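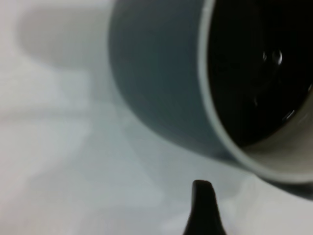 3. Data and methods

3.1 Setting and recruitment

The study was carried out in shared workplace kitchens in Sevovcombe, a market town with a mixed employment base of light industry, council offices and small professional firms. Kitchens were eligible if they were used by at least two separate employers and had no paid cleaning during working hours. Canteens and kitchens attached to a single office were excluded, as the earlier survey by Hebden and Du had already covered them. Recruitment was by letter to building managers, with one reminder. The first diaries were issued on 02/04/2019.

Participants were asked to keep a paper diary of each hot drink made at work. An entry recorded the time, the type of drink, whether the mug was personal or shared, how the drink was stirred, and where the mug and spoon were left afterwards. In total 400 diaries were issued and 3629 usable entries were returned. Entries with no time, or with a time outside the opening hours of the building, were dropped.

Diary studies of this kind tend to under-record routine acts. Qian found that second and third drinks of the day were missed more often than the first, and our pilot at Fotgate showed the same pattern. We therefore treat the counts as a lower limit and base the main comparisons on shares.
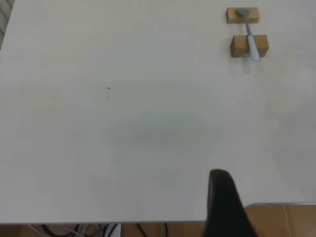
3.2 Coding of resting places

The place where a spoon was left was coded from the diary wording. The first draft of the scheme separated the sink, the draining board, the worktop, the mug itself, a spoon rest or similar support, and a closing category for unclear cases. Two coders, Chisholm and Nkosi, worked apart on a sample of entries and then met to settle differences. Most of these concerned the word "side", which some participants used for the worktop and others for the draining board. Where the same person had used the word elsewhere in a way that made the sense plain, that reading was carried across the whole diary. The remaining cases were moved to unclear.

Supports caused a smaller problem. The term "spoon rest" covers shop-bought items, but participants also wrote of saucers, folded paper, jar lids and pieces of wood. We placed all of these under one code on the ground that each keeps the bowl or the handle of the spoon off a 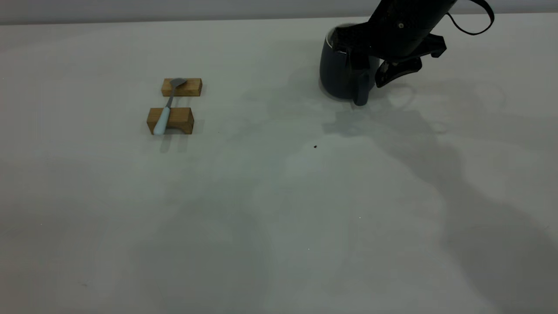

shared surface, whatever the object was first made for. A narrower code was tried and gave cells too small to analyse. The cost of the broad code is that it hides differences in how easily a support can be wiped clean, and we return to this in Section 5.

Mugs were coded only as personal or shared. Colour and size were recorded in the pilot but dropped from the final form, as participants at the Wavura site found the extra boxes tiresome and began to leave whole rows blank.

3.3 Analysis

Entries are nested within participants, and participants within kitchens. We fitted a logistic model with random intercepts at both levels, the outcome being whether the spoon was left on a shared surface with no support (Figure 2 gives an instance of a supported spoon). Predictors were time of day, drink type, mug ownership and the number of employers using the kitchen. Milk and sugar were combined after a first run, with little change to the other terms.
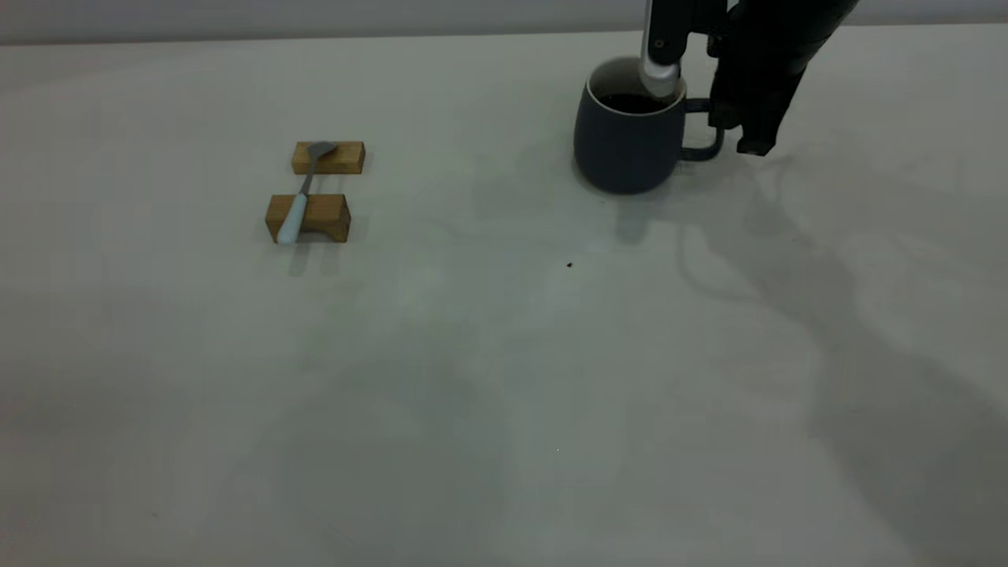 Figure 2. Spoon resting across two wooden blocks; mug at upper right.

Diaries with fewer than six entries were kept in the main model and removed in a check - the estimate for mug ownership fell slightly but kept its sign. Kitchens in the Cui building, where the sink was out of use for part of June, were also removed in a separate check reported in the appendix.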